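Print this page | E-mail this page

# Womell basin notes: README

Hello! I'm Kausar Ansari and I look after this folder. It's a set of notes on cleaning the bathrooms at Womell, one basin at a time, and I've tried to write it the way I'd tell a friend. There are 104 entries so far, most of them short (a few are me grumbling about limescale, sorry).

## What gets written down

Each entry covers one washbasin, its tap and the cupboard underneath. I note the state of the rim first, then the bowl, then the plug. White basins are the worst for showing bits! Little dark specks on the rim and down in the bowl go in the notes as "specks", whatever they might be. 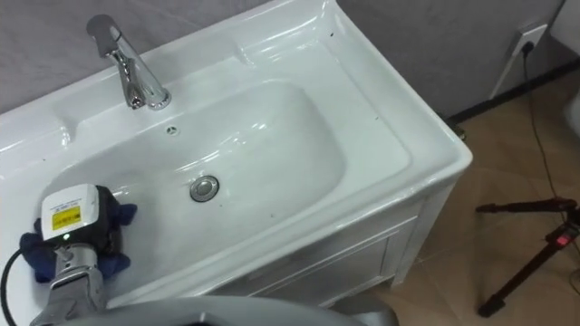
## How I do it

- Pick up loose bits with a dry cloth.
- Wipe the rim and the ledge behind the tap, then the bowl.
- Go round the metal collar of the plug and the overflow hole.
- Buff the tap last, and run a cloth along the trim on the cupboard doors.

## Gaps

Imden is only half done, and entry 11 is missing its second page. I'll fill those in come February.

Contact: Kausar Ansari, Nkosi House, Brusthorpe | © Womell basin notes | Back to top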